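# Häufige Fragen zum Tauschregal in Rustitz

Stand: 2022-01-29
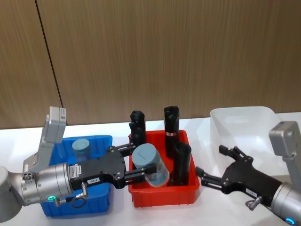 Ich bekomme inzwischen so viele Mails zum Tauschregal, dass ich die Antworten einmal gesammelt aufschreibe. Wer danach noch etwas wissen will, darf mir natürlich trotzdem schreiben, ich freu mich ja über Post!

## Was ist das Tauschregal überhaupt?

Ein Regal im Vorraum der alten Bäckerei Bustamante, in das man Saatgut, Stecklinge und kleine Gartensachen stellt und aus dem man sich etwas mitnimmt. Angefangen habe ich vor ein paar Jahren mit meinen überzähligen Tomatensamen (ich kann einfach nicht nur eine Sorte ziehen) und einem Schuhkarton. Der Schuhkarton war schnell zu klein.

## Muss ich etwas bringen, wenn ich etwas mitnehmen will?

Nein. Viele haben im ersten Gartenjahr noch gar nichts zum Abgeben, und genau die sollen ja auch kommen. Bring halt im Herbst was vorbei, wenn deine Bohnen getragen haben.

## Wie viel darf ich mitnehmen?

Pro Sorte bitte nur ein Tütchen, und insgesamt so viel, wie du wirklich aussäen kannst. Ich weiß, wie das ist, im Januar denkt man immer, der Garten wäre dreimal so groß. Meiner hat 60 Quadratmeter, und ich benehme mich jeden Winter, als hätte ich einen Acker.

## Wie soll ich mein Saatgut verpacken?

Papiertüten oder gefaltetes Zeitungspapier, bitte kein Plastik. Die Samen müssen ganz durchgetrocknet sein, sonst schimmelt dir alles weg. Draufschreiben solltest du:

- Art und Sorte, soweit bekannt („gelbe Zucchini von Oma“ ist völlig in Ordnung)
- das Erntejahr
- ob es im Freiland oder im Gewächshaus gewachsen ist

Und bitte mit Bleistift oder wasserfestem Stift! Ich hatte schon Tütchen, auf denen nur noch ein blauer Fleck zu sehen war.

## Nehmt ihr auch F1-Hybriden?

Gekaufte, ungeöffnete Tütchen gerne. Selbst geerntete Samen von F1-Pflanzen lieber nicht, da kommt in der nächsten Generation alles Mögliche heraus. Das kann lustig sein, aber wer sich auf Cocktailtomaten gefreut hat, ist dann doch enttäuscht.

## Und Kürbis?

Ach, der Kürbis. Kürbisse und Zucchini verkreuzen sich sehr leicht, und wenn in der Nähe Zierkürbisse stehen, können die Nachkommen bitter und giftig werden. Deshalb nehme ich hier nur Samen an, die von Hand bestäubt wurden, oder gekaufte Tütchen. Und falls eine Zucchini bitter schmeckt: ausspucken und weg damit, auch wenn es wehtut.

## Wie lange halten Samen eigentlich?

Kommt sehr auf die Art an. Pastinaken und Zwiebeln säe ich am liebsten im Jahr nach der Ernte, Tomaten und Gurken keimen auch nach mehreren Jahren noch prima. Wenn du unsicher bist, mach eine Keimprobe: ein paar Körner auf feuchtes Küchenpapier, abdecken, warm stellen und abwarten. Möhren brauchen dabei etwas Geduld.

## Was ist die „Omard“?

Die Buschbohne, nach der mich alle fragen! Die hat Huguette Carrier mitgebracht, als sie hierherzog, und den Namen hatte sie von ihrem früheren Nachbarn. In keinem Katalog habe ich sie bisher gefunden. Sie trägt früh, hat fast keine Fäden und schmeckt auch als Trockenbohne richtig gut. Im Moment sind nur noch 2 Tütchen da, also bitte vorher fragen.

## Gibt es auch eine Liste?

Ja, die Liste heißt Pumuvside (fragt nicht, der Name ist aus einem Tippfehler entstanden und geblieben) und liegt als Heft neben dem Regal. Dort stehen mittlerweile fast 100 Sorten drin, manche mit sehr ausführlichen Kommentaren, zum Beispiel über Schnecken. Eine digitale Fassung schicke ich auf Anfrage per Mail.

## Kann ich Pflanzen abgeben, die Schädlinge haben?

Bitte nicht, auch nicht „nur ein bisschen“. Trauermücken sind in so einem Vorraum schneller überall, als man gucken kann. Schau die Töpfe vorher gut an, auch von unten und an den Blattachseln.

## Kostet das etwas?

Nein, und verkauft wird auch nichts. Wer mag, bringt leere Papiertüten oder saubere Anzuchttöpfe mit, davon habe ich im Frühjahr immer zu wenig.

## Wann kann ich vorbeikommen?

Der Vorraum ist tagsüber offen. Größere Mengen bitte kurz ankündigen, dann räume ich vorher etwas Platz frei.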